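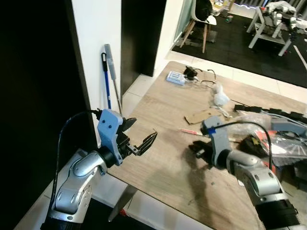
Both grippers above the table, the left one open. The blue brackets were not in the kit, but the trouble I write about starts very near to them.

Review: Urkell two-arm kit with Jirska grippers, after 17 weeks

I waited with this review longer than I planned. In the first month I was so content with the kit that I would have given it the highest mark, and I am glad that I did not publish then. In week 11 one gripper opened by itself during a hold, and it dropped a steel part of 1367 grams on the table next to my colleague's hand. He was not hurt. Since that morning I look at the kit with other eyes, and I think a buyer should know the story before he reads about the nice things.

What we do with it. We are a small workshop in Girkitz that repairs pumps, and we wanted two arms that can pass housings to each other for inspection. The work is slow and boring, so it is well suited for such a machine. Bastian Lammers made the programs, I did the mounting and the maintenance.

The good points first. The arms are quiet and they repeat their positions very well. The software was installed in one afternoon, and the manual is written by somebody who has really held the screws in his hand. The slotted fingers of the gripper are practical, you can fasten your own pads on them without drilling. Changing a finger takes me less than five minutes.

Now the fault. The cable of the gripper leaves at the top of the bracket and makes a free loop before it goes back to the arm. When the wrist turns far in one direction, this loop becomes tight and pulls at the plug. On our right arm the plug moved out a very small distance, too small to notice with the eye, and the contact was interrupted for a moment. What I expected in this case is that the gripper keeps its position and the arm stops. What it did is that the gripper started again, searched its zero position and for this it opened fully. The arm did not stop at all. It continued its path with nothing in the fingers, as if all was in order.

We repeated it on purpose, with a piece of foam as the load and all persons behind the line. I pulled the plug lightly during 80 holds. In 23 of them the gripper opened. In the others it kept the part or gave an error, and I could not find a rule for which one happens. For me this is the worst part, because you cannot prepare for it.

I wrote to Jirska in January. The answer came after two days and was polite. They said the start behavior can be changed with a setting named "home on power", and that it is switched on when the gripper leaves the factory. I found the setting on the last page of an appendix. With the setting off, the gripper stays closed after an interruption, and I tested this again with the same 80 holds and had no opening. But the arm still does not learn that the gripper was away for a moment. Urkell says this is a matter for Jirska, and Jirska says that the arm should ask. Bastian wrote a small check that asks the gripper for its state before each movement and stops both arms if no answer comes. It makes the cycle slower. We accept it.

If you already own this kit, I recommend this order:
Switch "home on power" off, separately for each gripper.
Turn the wrist by hand to both ends, with the power off, and watch the cable loop.
Fix the cable near the plug so that a pull goes to the bracket and does not reach the contacts.
Keep hands away from under a held part, also when the arm stands still.

One more complaint, a smaller one. The emergency stop in the kit stops the arms but it leaves the power on the gripper. This can be right, a part should not fall when you press the button. But it is explained in one half sentence only, and a new person will surely understand it wrong.

Would I buy it again? Yes, I think so, for the price there is little that moves so precisely. I compared it with the Stöcker set, which has a locking plug and a heavier gripper, and costs much more. If people must work close to the arms every day, I would take the Stöcker. For our use I stay with Urkell, and I give three stars out of five. The fourth star I would give back when the setting is off at delivery.

Filed under: Reviews > Robot Arms & Grippers | Tags: cobots, end effectors, cable strain, workshop safety

3 comments

Stavros Kourkoulas
Same gripper here, on one arm only. I checked after reading and "home on power" was on. Does the setting survive a firmware update?

Author
Good question. With us it did not survive the last one. Please check it after every update, I will add this to the list.

millrat
We put a strain relief clamp on ours the first week and never had the plug move. Still switched the setting off tonight. Thanks for doing the pull test.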